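1/ The Dellent inquiry published its final report on Friday, September 21, 2018. I read the whole thing over the weekend, all 629 pages. Posting my notes in pieces.

2/ The inquiry looked at the forced removals from the Drandberg valley and what happened to the families afterward. It took statements in 14 towns. Most people who spoke had never been asked before.
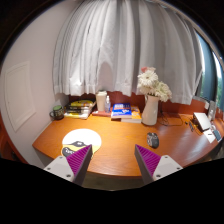 The part on the land records is the strongest. Deeds were rewritten after the families had left, and the report prints the old and new versions side by side. Anyone can check them.

3/ The report makes 66 recommendations. Many are small and could be done by a clerk: correct a birth record, release a file, put the right name on a grave.
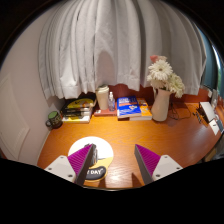

4/ On reparations it is weaker. There is a plan for payments, but no date and no budget line. The Koutsoukos Center asked for both in August and I can't find an answer to them anywhere in the text.

5/ Chapter 3 is the one to read if you only have an hour. It is mostly testimony, printed without commentary. Some of it is very hard to get through – take breaks. 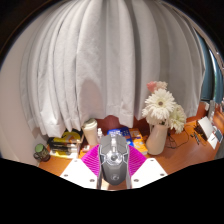
Computer mouse, with the gray curtain behind the desk.

6/ A few people have asked me whether the report names those responsible. It names offices and units. The individual names are in a sealed annex that goes to the prosecutor. I understand the legal reason, but families in Dromora have been waiting for those names for decades and they should at least be told when a decision is coming.

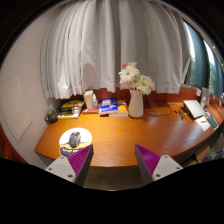 7/ What happens next: the assembly has to debate the report, but it can do that without voting on anything. If you live in the region, write to your representative and ask for a vote on the recommendations, one by one.

8/ The summary is also out in the two valley languages. Printed copies are free at the public library in Dromora. I'll post my notes on the school curriculum chapter when I've gone through the footnotes.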